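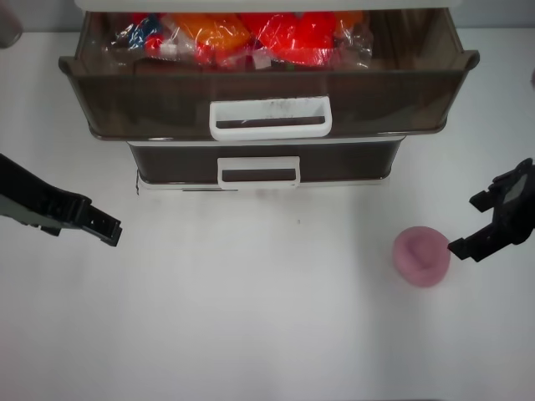
Author: M. Seppälä

4. Setting up the drawer station for visitors

Use this section when you show the two-arm station at an open day or to a visiting group. It supposes that both arms are already calibrated (section 3) and that the Zodisent software is running.

4.1 Before the doors open

1. Wipe the white table and let it dry. Crumbs and dust confuse the head camera more than you would think.
2. Put the two-tier drawer unit in the center, with the handles toward the audience side of the arms. The upper drawer is the one used in the demonstration. Keep the lower drawer closed.
3. Put the wrapped items in the upper drawer. They must lie below the rim, otherwise the drawer will catch when it closes.
4. Place the pink cup-shaped piece on the table on the right side, where the right gripper can reach it.
5. Load program 577 and run it one time without visitors.

Note: Program 695 is the older version for the tall drawer unit. Do not load it for this one. The left arm will go too high and miss the handle.

4.2 During the demonstration

1. Ask the visitors to stand behind the floor tape.
2. Press Start on the Prarkik panel. Both grippers come in from the sides and the upper drawer is pulled open.
3. When the drawer is fully open, the program waits 20 seconds. This is a good moment for questions. If you need more time, press Hold.
4. Press Continue. The right arm takes the pink piece and puts it in the drawer.
5. Close the drawer by hand after each round and put the piece back on the table.

Caution: Never reach into the drawer while the Hold lamp is blinking. The arms are stopped but they still have power. Wait for the steady light.

Caution: Children often want to touch the gripper fingers. They may do this only after the main switch is off.

4.3 If the drawer does not open

Press Stop and check that the unit did not slide on the table. Move it back to its place and start again from step 2. After 3 failed tries, end the round and do the calibration again as in section 3. The Ideo cable must stay connected during this.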